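Why I stopped filtering our gripper data by hand

Sep 18, 2026

Since July I work on the bathroom part of Kendero, our small project on learning cleaning motions from hand-held grippers. The question I want to write about is simple: which recordings should go into the training set, and who decides it?

At first I decided it myself. I watched each recording and removed the ones that looked clumsy to me, for example when the gripper hesitated before a faucet or came to the rim of a tub from a strange side. We had 2,000 recordings, and after my cleaning the set was much smaller and, as I believed, much better.

Then I trained the same policy on both sets, and the result was a surprise for me. On our test of 12 starting positions, the policy from the full set reached the faucet handle 8 times. The policy from my clean set reached it 7 times. One success is too small a difference to say that the full set is better, but I can say that my many evenings of watching did not help.
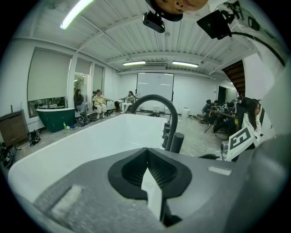
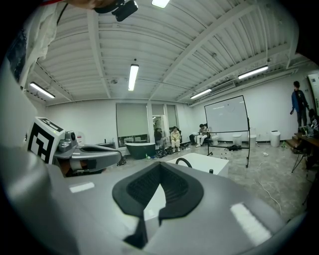
Gripper views of the room with the bathtubs. A square marker can be seen in both.

My explanation, which I did not test yet, is that the hesitations contain useful corrections. When a person comes to the tub a little wrong and then repairs it, the policy can see how to repair. I had removed exactly these moments.

What I still remove is recordings where the tracking of the camera position is broken. For this I use a script called Ukon, which compares the estimated path with a limit on speed and marks every jump. It is not clever, but it gives the same answer each time, and I cannot say this about myself late in the evening.

The weak point is the glossy surfaces. White enamel gives few features for the tracking, and reflections of ceiling lamps move when the gripper moves. I want to try a mask for the bright areas next. If somebody has done this with a wide lens, please write me in the comments which threshold you used.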